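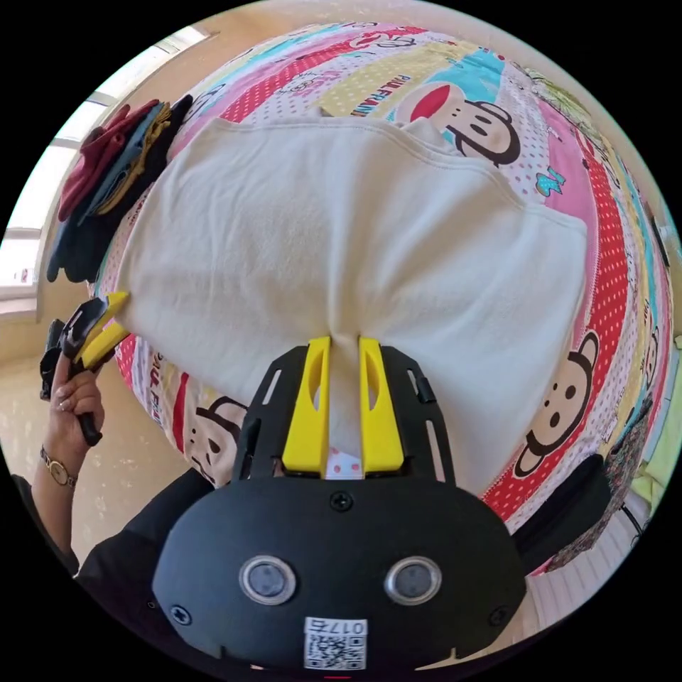
关于 Lozano 调整中排量车型配件供应与售后体系的若干看法

2021-11-29

Lozano 日前向各地经销商下发了售后体系调整的书面通知,主要内容有三项:其一,Tisa 系列摩托车的配件供应由厂方直营仓库移交 Jinddale 公司统一承办;其二,原有的维修授权等级重新划分;其三,延长保修的申请方式和适用条件作相应修改。通知自明年一月起执行。本人所在地区的经销商已将通知全文张贴于店内,并向登记车主寄送了摘要。

本博客长期关注中排量旅行车型的使用与维护,读者中持有 Tisa 者为数不少,近日来信询问者亦多。现就通知所涉及的主要问题逐项整理如下,供各位车主参考。文中凡属通知原文规定者,均予注明;凡属本人推断者,亦分别说明。

一、调整的背景

Tisa 系列自上市以来,一直由 Lozano 自设的 Elten 仓库直接供货。该仓库规模有限,最初只为满足首批车型的保养需要而设,后来随着车型增加,又陆续承担了边箱、护杠、加热手把等附件的收发工作。配件与附件共用一套库位,品种混杂,订单处理时间逐年延长。车主在店内更换一根离合器拉索需要等待三周以上的情形,去年骑行季已不罕见。

经销商方面对此早有意见。据通知附件所载,目录内可供订购的 Tisa 专用件共326项,其中常用消耗件只占少数,其余多为外观覆盖件、线束及电子部件。常用件与冷门件按同样的流程下单、同样的批次发运,是造成延误的主要原因之一。附件中对此有较为坦率的表述,称原有流程“未能区分车辆停驶与车辆美观两类需求”。本人认为这一判断是准确的。

停驶与美观的区别,对于以摩托车通勤或长途旅行的车主而言十分具体。前制动油管渗漏,车辆当日即不能上路;侧盖卡扣断裂,则可以用扎带固定后照常行驶数月。两张订单在仓库里排同一条队,前者的车主理应感到不满。

另有一层背景,通知中未直接提及。Lozano 近年来将研发与生产的重点逐步转向大排量巡航车型,中排量产品线更新放缓。Tisa 的现款车型除电控系统作过一次升级以外,车架、前叉及后减震均沿用初版设计。产品更新放缓本身并非坏事,零部件通用年限因此得以延长,但厂方投入的人力随之减少,售后环节首先受到影响。将配件业务移交专业分销企业,应当视为这一总体安排的组成部分。

二、Jinddale 承办后的供应方式

Jinddale 原以农用机械与全地形车配件分销为主业,在本地区设有多处中转点。就通知所列内容看,移交后的供应方式与以往有以下不同。

消耗件实行常备库存。机油滤芯、空气滤芯、制动片、链条链轮套件、火花塞、离合器拉索、各类油封及密封垫,均列入常备目录,共40项。经销商下单后由最近的中转点发货,通知规定的到店时限为3个工作日。

非常备件仍由 Elten 仓库集中存放,但订单由 Jinddale 统一受理。此类部件的到店时限,通知只写明“视库存情况另行告知”,没有给出上限。这一点是来信中质疑最多之处,下文还将论及。

附件类商品不再与维修配件共用订单。边箱、尾架、风挡等改由单独的目录销售,运费亦单独计算。习惯于在年度保养时顺便订购附件以节省运费的车主,今后需要多付一笔费用。金额虽不大,但经销商在报价时应当事先说明。

价格方面,通知称常备目录内的配件在移交后首年维持现价。首年以后如何调整,没有规定。依照一般经验,分销环节增加一级,终端价格上行的可能性较大。Lozano 若有意避免车主流向副厂件,宜对常备目录的价格作出期限更长的承诺。

关于副厂件,在此多说几句。目前市面上可以买到的 Tisa 适用副厂制动片与链条套件,品质并不一律低于原厂。本人所用车辆自第二次更换起即采用副厂链条,使用情况正常。但油封与密封垫一类,本人始终建议使用原厂件。这类部件单价低而拆装工时高,一旦渗漏需要返工,所省的材料费远不足以抵偿工时费。前叉油封尤其如此,拆装一次前叉所需的工时,足以购买数套原厂油封。

三、维修授权等级的重新划分

原有体系之下,经销商分为全授权与销售授权两类。全授权店可以承接保修维修,销售授权店只能办理交车与首次保养。通知将其改为三级,在两者之间增设“基本维修授权”一级,允许持有该授权的门店承接发动机内部以外的保修项目。

增设中间一级,对于偏远地区的车主有实际意义。以本人所在地区为例,距离最近的全授权店往返需要大半日,过去为更换一只保修期内失灵的侧支架开关,也必须专程前往。调整之后,此类电气与车身小件的更换可以在本地完成。

需要注意的是,基本维修授权不包括以下项目:气门间隙的检查与调整、正时机构、变速箱内部、电控单元的重新匹配,以及涉及车架的一切作业。气门间隙检查属于周期保养的内容,并不算保修维修,但若因间隙检查不当造成发动机损坏,保修责任如何认定,通知没有说明。稳妥的做法是继续由全授权店承担气门间隙检查,并索取载明各缸实测数值的作业单。

作业单的问题,值得单独提出。不少车主习惯只保留发票,不保留作业单。发票只能证明付过款,不能证明做过何种作业。在保修争议中,厂方审核人员首先要求提供的,往往是载有里程、作业项目与技师签字的作业单。本人自购车之日起即将全部作业单按里程顺序归档,另存扫描件一份,历次申请从未因材料不全被退回。

就此问题,本人曾致函经销商协会的技术顾问 Svenja Kasten 女士请教。Kasten 女士在复函中指出,三级授权能否见效,主要取决于中间一级门店的培训是否到位。她提到,过去销售授权店的技师大多没有接触过 Tisa 的诊断软件,门店即使取得授权,也需要相当时间才能独立判读故障码。她同时建议,车主在一月以后首次前往此类门店时,可以先询问店内是否已配备诊断接头及相应的软件许可,再决定是否预约。本人以为,这一建议切实可行。
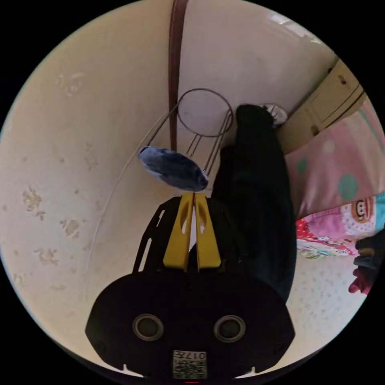 四、延长保修的申请与适用

延长保修是本次调整中改动最多的部分,也是最容易引起误解的部分。

按原规定,车主可以在原厂保修期届满之前的任何时间购买延长保修,由全授权店出具车况检查报告即可。新规定将购买时间提前,要求在保修期届满前至少两个月提出申请,并提交完整的保养记录。保养记录中如有一次超出规定里程或规定时间,申请将转入人工审核。

所谓“完整的保养记录”,通知附件列有明细,包括每次保养的日期、里程、所用机油规格、更换的配件编号以及作业门店的授权编号。自行保养的车主,过去凭配件发票与里程照片即可获得认可,新规定对此没有提及。既未明文允许,也未明文禁止。本人已就此向厂方客服提出书面询问,尚未收到答复。在得到明确答复之前,有意购买延长保修而又习惯自行保养的车主,宜将下一次周期保养交由授权店完成,以免记录中断。

适用范围亦有缩减。原延长保修覆盖仪表总成与手把开关总成,新条款将两者列为“电子易损件”,保障期限短于主体部分。Tisa 的仪表总成在早期批次中出现过内部结雾的情况,车主论坛上相关讨论持续不断。将仪表总成归入易损件,对早期批次车主殊为不利。仪表并不因使用而正常磨损,与制动片、离合器片性质有别,归类依据难以令人信服。

已在现行条款之下购买延长保修者,不受新规定影响,仍按原合同执行至期满。此点通知写得十分明确,各位不必担心。但转让车辆时,延长保修随车过户的手续改为由 Jinddale 受理,新旧车主双方均须签字,并附车辆登记文件的复印件。计划在明年春季出售车辆的读者,请预留足够时间办理。

五、尚待澄清的问题

综合来信与本人的阅读,以下几个问题通知未作交代,或者交代得不够充分。

第一,非常备件的到店时限没有上限。如前所述,电子部件与线束均属此类。车辆因线束故障停驶,与因制动油管停驶并无二致,同样不能上路。仅以销售频率划定常备目录,而不考虑部件失效后车辆能否行驶,与附件中所称区分停驶需求的本意不尽一致。建议在常备与非常备之间,另设一类停驶件,规定较短的调拨时限。燃油泵总成、稳压整流器、点火开关与防抱死系统传感器,均宜列入。

稳压整流器尤应优先。该部件安装位置靠近排气管,夏季低速行驶时散热条件较差,在各品牌同类车型上都属于故障较多的部件。本人外出长途时一向携带备件一只,重量与体积均不大,更换只需常用工具。但此种做法不能要求每一位车主都照办。

第二,Elten 仓库的过渡安排不明。通知称移交期间“订单处理可能出现短期延迟”,但没有说明延迟的期限,也没有说明已下单而未发货的订单是否需要重新提交。本地经销商答复说,原订单将自动转入新系统,但该店同时表示尚未得到书面确认。有未完成订单的车主,宜请经销商打印订单凭证,载明下单日期与配件编号,自行保存一份。

第三,停产车型的供应年限。初版 Tisa 的部分覆盖件颜色已经停产,现存数量不多。通知承诺现有目录在移交后全部保留,但保留目录编号与保有实物库存是两回事。目录中有编号而长期无货的情形,过去即已存在。本人曾逐项核对初版车型的车身覆盖件,在查询的37个编号之中,近三分之一标注为“待定”。希望 Jinddale 接手之后能够据实更新状态,确已停止生产的,直接注明停止供应,以便车主及早寻求旧件或替代件。

第四,召回与技术服务通告的传达渠道。以往此类通告由厂方直接寄送登记车主,同时抄送经销商。调整之后,通知只提及“由分销体系统一传达”。召回事关行车安全,若改为仅由门店转告,则购车后迁居、或购买二手车而未办理登记变更的车主,极有可能收不到消息。本人认为厂方直接寄送的做法应当保留,Jinddale 的传达只宜作为补充。

六、对车主的几点建议

距离一月执行新规定尚有一段时间,本人建议各位 Tisa 车主着手办理下列事项。

核对登记信息。请与购车门店联系,确认厂方系统中的姓名、地址与车架号无误。二手车主应特别留意,登记资料仍为前任车主者,应尽快办理变更,所需材料为登记文件与身份证明。

整理保养记录。将历次作业单、配件发票按里程排列,缺失者可向原作业门店申请补发。多数门店的系统中保存有历史记录,补发通常不收取费用,但年终盘点期间门店较为繁忙,不宜拖延。

检查保修期届满日期。拟购买延长保修者,应按新规定的提前期推算申请截止日。保修期在明年上半年届满的车辆,最好在新规定生效以前先与门店商定适用何种条款,并取得书面答复。

适当储备冬季保养所需的消耗件。本人一般于入冬后更换机油与滤芯,车辆停放期间将电瓶拆下,置于室内以维护充电器保养,链条清洁后涂油,轮胎充气略高于平时并垫离地面。今年因仓库移交,滤芯、放油螺栓垫片等宜提前购齐。制动液启封后容易吸收空气中的水分,不宜提前购买存放,临用时再向门店购买为好。

关于停放期间是否应当定期起动发动机,每年都有读者询问,在此一并答复。短时间怠速而不行驶,机油温度不足,燃烧产生的水分容易留存于曲轴箱与排气管之内,弊多于利。如无条件骑行至机油充分升温,则以不起动为宜,保养好电瓶即可。油箱应加满,并按说明添加燃油稳定剂,添加后行驶一段路程,使处理过的燃油进入喷射系统。

长期停放的车辆,来年首次上路之前应当逐项检查制动、轮胎、灯光与各处紧固件。后减震连杆轴承是 Tisa 较易被忽略的部位,说明书列有润滑周期,而部分门店的周期保养项目单上没有这一项,需要车主另行提出。本人车辆在上一次拆检时,连杆下端轴承的油脂已经明显干结,清洗并重新填注后,后减震的动作恢复顺畅。该项作业需要将后轮完全离地,没有中支架或吊装条件者,请交由门店办理。

七、补充说明

有读者来信问及,此次调整是否意味着 Lozano 有意出售中排量业务。就通知本身而言,看不出此种意图。配件分销外包在摩托车行业内相当普遍,与品牌或产品线的去留没有必然联系。Jinddale 取得的是分销与受理的权限,零部件的设计、质量责任与保修义务仍归 Lozano,通知正文对此有专条规定。在没有正式公告以前,不宜据此作过多推测。

亦有读者担心二手车价格因此受到影响。本人认为,决定中排量旅行车二手价格的主要因素,仍是车况、里程与保养记录是否齐全。若常备目录能够按照通知所定的时限供货,维修便利程度较以往有所提高,对保值有利无害。至于延长保修范围缩减所带来的影响,主要及于早期批次车辆,购买此类车辆时,请在低温潮湿的早晨查看仪表内部是否有雾气,并将检查结果写入买卖合同。

本人已将上述第五部分所列问题整理成函,寄送 Lozano 售后部门,并抄送本地经销商。收到答复后,将在本博客全文刊载。读者如有与新规定相关的办理经历,尤其是订购非常备件与申请延长保修的实际情况,欢迎来信告知,来信请注明车型年份、配件编号与下单日期。涉及个人信息的内容,刊载时一律隐去。

原定本周发表的前叉弹簧选配一文,顺延至下期刊出。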